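Rendora hand-held gripper: worth it for tray work?

Posted in Kits and Tools
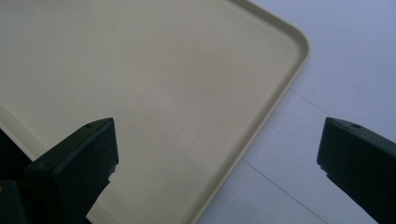 Rendora over the cream tray, fingers open.

I'm looking at the Rendora hand-held gripper kit for recording pick-up tasks at home. The job is lifting small parts off a plastic tray on a tile floor. The kit is 239 and the Riltden is a lot more. I have one on loan until the end of August. Are the stock fingers good enough for flat parts, or should I budget for the soft pads too?
– palletjack

Nadège Riviere
I've used the Rendora for 6 months. The stock fingers are fine on blocks and bottle caps. Flat washers are harder – the tips are blunt and the part slides until it hits the rim. I bought the soft pads and drop fewer now. Check the screws every week or so, mine worked loose. Support took eight days to answer me about a spare finger.

noh_user
get the Riltden

tmarsh
Pads, yes. Also try a darker tray. Pale plastic next to pale tile gave me trouble with tracking, and I threw out most of one set of roughly 800 clips. A dark mat under the tray helped a bit – matte, not shiny.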